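Ticket: Equipment Planning / Bench Cell 2
Subject: Quote for pen handling cell doesn't match the job we asked it to do
Status: Open (reopened)
Priority: Medium, upgraded from Low after someone read the quote
Raised by: Dindo Aquino, Brasbridge site
Assigned to: Capital Equipment queue
Opened: 2026-04-20

Summary of issue

We asked for a budget price on a two-arm bench cell to take over pen rework: pick up a pen, open it, swap the refill, close it, put it down. The quote from Murnness is for a single-arm cell with a parallel gripper and a "fixturing allowance". The fixturing allowance is blank. I have checked all the pages, including the one that is just their logo.

Before this goes to the October capital round I need a spec that describes the work we do, and a price that belongs to that spec.

Steps to reproduce

1. Open the request form.
2. Choose "small parts handling" from the dropdown, there being no entry for "fiddly".
3. Enter part description. The field holds 60 characters. Ours came out as "Clear barrel pen, open, replace refill, close, set do".
4. Submit.
5. Receive a quote for a machine that can move a pen from one place to another place.

Expected result

A price for a cell that holds a slim barrel at one end and works the other end without cracking it.

Actual result

See step 5.

Log

Entry 1, Dindo Aquino
Rang Murnness. Pleasant conversation. They consider the pen "a cylinder". I said it was a cylinder with opinions. They will requote if we can define grip points, twist torque and acceptable scuffing. Asked our side who holds those numbers. No reply, from several people at once.

Entry 2, Capital Equipment queue
Closed as resolved. Vendor has supplied quote.

Entry 3, Dindo Aquino
Reopened. The vendor has supplied a quote in the same sense that a bus has supplied transport when it goes past you.

Entry 4, Capital Equipment queue
Noted. Can the site accept the single-arm option and have an operator do the opening step? It would come in under the threshold for a second signature.

Entry 5, Dindo Aquino
The opening step is the job. If the operator opens the pen, the operator is holding an open pen, and the rest takes a couple of seconds. We would be buying a very expensive way to put it back on the table. Declined, with thanks.

Entry 6, Soriano (second vendor)
Soriano have come back with an indicative layout for two arms on a shared base. Points from their email, trimmed:
Arms and controller are priced. Grippers are "to be confirmed".
Soft fingertips are a consumable and are not in the first-year figure.
Cycle trial offered on 200 of our own pens, to be supplied by us, returned in whatever condition they end up in.
Lead time is 42 working days from purchase order, excluding freight.
Training is for 2 people. A third may stand at the back, I assume.

Entry 7, Capital Equipment queue
Is Enia still in the running? They were on the original list.

Entry 8, Dindo Aquino
Enia make a lovely vision package and no arms. They would like to be bought as well as somebody, never instead of. I have parked them under "optional extras". A clear barrel on a pale bench is going to be a pain for any camera, so we may be back.

Entry 9, Dindo Aquino
Both vendors have now asked for the same thing in different fonts: what the hands do. Writing it down properly, as the 60 character field was not up to it.

Task as performed by hand

Two hands, both off the bench. The work happens in the air above the table, and neither quote priced for that. Murnness assumed a nest on the bench; Soriano left it open.

The left hand wraps the upper end with the fingers and keeps the thumb on the top. The right hand pinches the lower end between thumb and index finger, leaving the other fingers loosely bent underneath. The refill shows through the barrel as a thin darker line, and I would like it to survive the experience.

Pen holder stands at the back of the bench against the wall, close under the hands. Whatever we buy has to clear it, or we have to move it. Moving a pen holder is the only item in this project that can be done from petty cash.

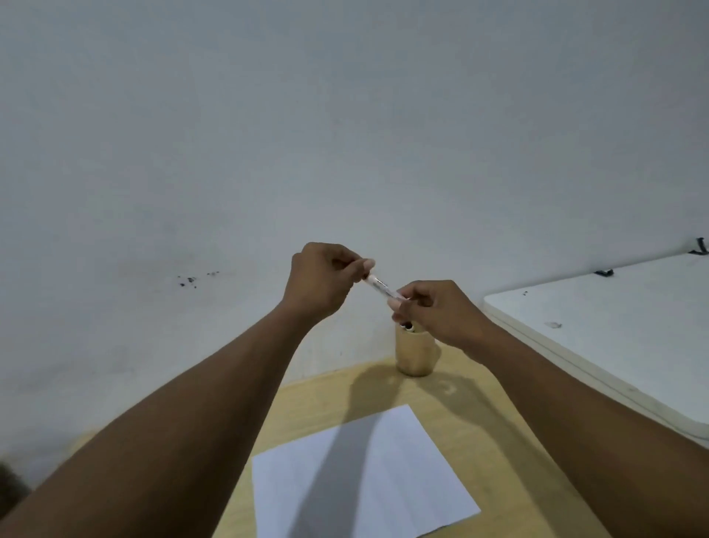
Requirements to go back to both vendors

1. Two arms, working together on one part, part unsupported by the bench. Single-arm offers to include a priced fixture, with an actual number in the box.
2. Grip force adjustable at each gripper separately. The wrapped end and the pinched end are different jobs.
3. Must cope with a transparent barrel. Vendor to state how, in words.
4. Fingertips quoted as a first-year quantity, along with the grippers. "To be confirmed" will be read as free.
5. Trial on our pens before purchase order. Failed pens to be counted by the vendor and by us, and the two counts compared over a cup of tea.
6. Footprint drawing to show the bench against the wall and the table next to it. The two tops may not be level, so please measure before drawing one long rectangle.

Budget position

Arms and controller: hold the Soriano figure as placeholder.
Grippers and fingertips: unpriced, carry as a risk line.
Fixture: Murnness only, currently blank, see above.
Vision: optional, Enia, not in this round.
Freight, power and guarding: ours to sort out. Guarding was left off last time, and we all remember how that meeting went.

Entry 10, Capital Equipment queue
Requirements received. Can item 5 be reworded? Procurement would prefer "reconciled" to "a cup of tea".

Entry 11, Dindo Aquino
Reworded. Sent to Murnness and Soriano. Please don't close this ticket when they acknowledge receipt.

Entry 12, Capital Equipment queue
Status changed to Closed, automatic rule: vendor acknowledged receipt.

Entry 13, Dindo Aquino
Reopened. Separate ticket raised about the rule.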